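Brusska Blanket Mill, Winter Open House

Dec 18, 2019

The Brusska mill holds an open house twice a year, and the winter one is the better of the two if you want to see the looms running. In summer they shut down half the floor for maintenance. We got there a little before ten and parked in the gravel lot across the road, as the signs told us to.

You check in at the old office building, where they give you a sticker, a pair of foam earplugs and a photocopied map. The map was drawn before the dye house was rebuilt, so ignore the part that shows a path along the creek. There is a fence there now. Groups leave from the front steps every half hour. Ours was supposed to be small, but two school groups had come in late and we all went through together as far as the carding room.

The tour begins with the fiber store. The mill buys most of its wool already scoured, and it arrives in square bales strapped with wire. Our guide pulled a handful from an open bale and passed it back through the group. It was cleaner than I expected and had almost no smell. The acrylic and polyester come in on a different dock and are kept behind a fire door. Most of what the mill sells today is a blend, and the guide was direct about the reason: people want to put a blanket in the washing machine.

Carding was next. The machines are long and low, with rollers covered in fine wire teeth, and they turn the loose fiber into a thin web that looks like fog coming off the end. One line was stopped so that we could look into it with a flashlight. The other was running, and it was warm enough in there that people started taking off their coats.

Spinning takes up the whole second floor. I had trouble hearing in this room and missed most of the talk. What I did catch was that each frame is checked by walking up and down it, and that a broken end is still pieced by hand. We watched it done. It takes a couple of seconds and I could not follow it, even when it was done again slowly.

The weaving shed is what most visitors come for. There are two kinds of loom in it. The older ones are shuttle looms kept for the heritage line, and they shake the floor so badly that visitors have to stay behind a yellow rail. The newer ones came from Wevora and do nearly all the regular work. They are faster, and you can stand beside one and still talk if you lean in. The warp for a single wide blanket on these looms has 4000 ends, all of which have to be drawn in before weaving starts. When a new design is close enough to the last one, they tie the new warp to the old and save most of that time.

I asked about the marbled patterns, which seem to be everywhere this year. There are a few ways to get the effect. The cheap way is to print it on the finished cloth. The mill sometimes uses a space-dyed yarn, where the color changes along the length of the strand, so that the light and dark areas land where they land. The trouble with this method is pooling. If the color repeat in the yarn lines up with the width of the cloth, the dark parts stack on top of each other and you get a stripe. They showed us a reject with a stripe down one side as wide as my hand. It was still a perfectly warm blanket and was marked down in the shop later on.

Finishing is in the rebuilt building. The cloth is washed, dried under tension and then brushed to raise the nap. A fresh piece off the loom is flat and a bit harsh, like burlap with better manners, and the same cloth after brushing is twice as thick to the touch. The brushing machine was installed by Coreo and is the newest thing in the plant. Lint from it goes up through a duct to a bag room, which is not part of the tour.

Lunch was in the old canteen, where Chávez Bakery from town had a table with soup, rolls and a very good almond cake. Bring cash. There was one card reader between all the stalls and it was out of service by noon.

The small museum is upstairs from the canteen and I would leave half an hour for it. It has pattern books, pay ledgers and a wall of labels going back to the first owners. The pattern numbers are still in use. Number 81 is a plain check in two browns that has never been dropped from the catalog, and number 908 is a wide border stripe made for a hotel order that was then sold to the public when the hotel closed. The books are under glass, but there are color copies on the table you can leaf through.

After that there is the shop. Seconds are on the left as you go in, sorted by size and not by price, so it takes some digging. Flaws are marked with a bit of red thread. Check both sides, and unfold the thing all the way before you pay, as sales on seconds are final. First-quality goods are against the back wall and cost the same as they do online.

Care advice came with the receipt on a half sheet of paper. Wash cool, no softener, dry flat or on low. Softener coats the fiber and flattens the nap. The sheet also warns against leaving a dark blanket in a sunny window for years on end — the grays shift first, usually toward brown.
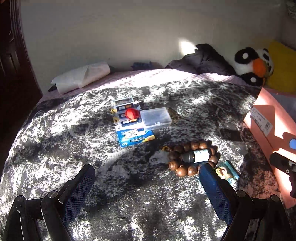
One reader, Dell, wrote in to disagree with the care sheet. Dell has had two Brusska blankets on a south-facing bed through many summers, turns them end for end every few months, and has seen no change in the gray at all. Moths were the bigger problem in that house, and the wool blend was the one they went for.

I can't settle it either way. I did go back and read the half sheet again, and it says nothing about moths. The shop sells cedar blocks near the register.

The next open house is in summer, with the shorter tour. The winter one comes around again in December, and the weaving shed is cold by the doors, so keep your coat with you even after the carding room.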